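Horolberg Drorura Cricket Bat
Short handle, adult sizes, English willow

Back in stock: Ambrosio grip in green, navy and plain white

The Drorura is the bat we reach for first when a club player comes in and says they want something with a bit of life in it but don't want to feel like they're swinging a fence post. It picks up beautifully! The middle sits slightly lower than on the old Horolberg shape, so it suits the slower, lower pitches most of us play on over here (matting on concrete, a strip in a public park, whatever the league could get), and the edges are thick enough that a mistimed pull still has a decent chance of getting past the infield.

Every Drorura is made from English willow, pressed and shaped by hand, with a full spine that runs down to a rounded toe. The face is almost flat. The handle is semi-oval, which most batters get used to in one net, and it helps the top hand stay where it should on the drive.

We rate the grain honestly on the ticket. You'll see anything from 4 to 8 grains across the face at this grade, and a few small marks or a touch of color toward one edge are normal. They don't change how the bat plays. Our own Analyn Baluyot has scored a lot of runs with one that has a brown stripe right down the outside edge, and she wouldn't swap it.

Choosing a weight

The Drorura comes in light, medium and heavy. If you open the batting, or you like to cut and pull, go light or medium. If you bat at six or seven and mostly hit straight, the heavy one is great fun – it just keeps going through the ball. Try the top-hand test at home: hold the bat out in front of you with only your top hand, as if you were playing a defensive shot, and stay there for 30 seconds. If your wrist starts to drop, go down a weight.

Harder than it sounds, by the way. Plenty of strong people pick a bat that's too heavy and then wonder why they're late on everything.
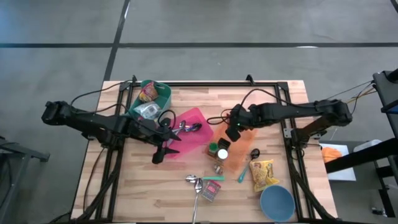

Does the Drorura come knocked in?

It's sold unprepared as standard, so it needs oiling and knocking in before you face a hard ball. You can add our knocking-in service at checkout, and then the bat goes out oiled, malleted and fitted with a clear face sheet.

If you'd like to do the job yourself (and we think everyone should do it at least once), start with a light coat of raw linseed oil on the face, edges and toe. Keep it off the splice and the stickers. Lay the bat flat overnight, wipe it down and give it one more thin coat the next day. Then work the face with a wooden mallet, softly to begin with, building up bit by bit. Strike the edges at an angle so they round over, and never hit the toe or the back straight on.

Spread the mallet work over 16 short sessions. After that, take some easy throwdowns with an old, soft ball. If you see seam marks biting deep into the willow, go back to the mallet for a while longer.

What comes with it

Padded full-length cover with a shoulder strap
Ambrosio grip, fitted
Spare grip in white
Toe guard, unfitted, with glue
Care card

Sizes

Short handle and long handle in adult sizes. Long handle is worth a look if you're well over six feet tall. Juniors should see the Nurnside, which has the same profile scaled down and a thinner handle for smaller hands. It isn't a cut-price version, and the one difference in the wood is a softer pressing, so it opens up faster with a youth ball.

Looking after it

Store the bat somewhere cool and dry, away from heaters, and please don't leave it in the trunk of a car all summer. Put on one light coat of oil at the end of the season. Ours get theirs in December, when there's nothing to do but look at old scorecards. Small surface cracks on the face and edges are part of a bat's life, and a strip of fiber tape takes care of most of them. For anything deeper, stop using it and send us a picture before it spreads.

Returns

Unused, unoiled bats can come back within 30 days for a refund or a different weight. Once a bat has been oiled or has met a ball, we can still help with repairs – handles, toes and edges are all done in our own workshop, and we love seeing an old one come back for another season.

Page updated May 9, 2020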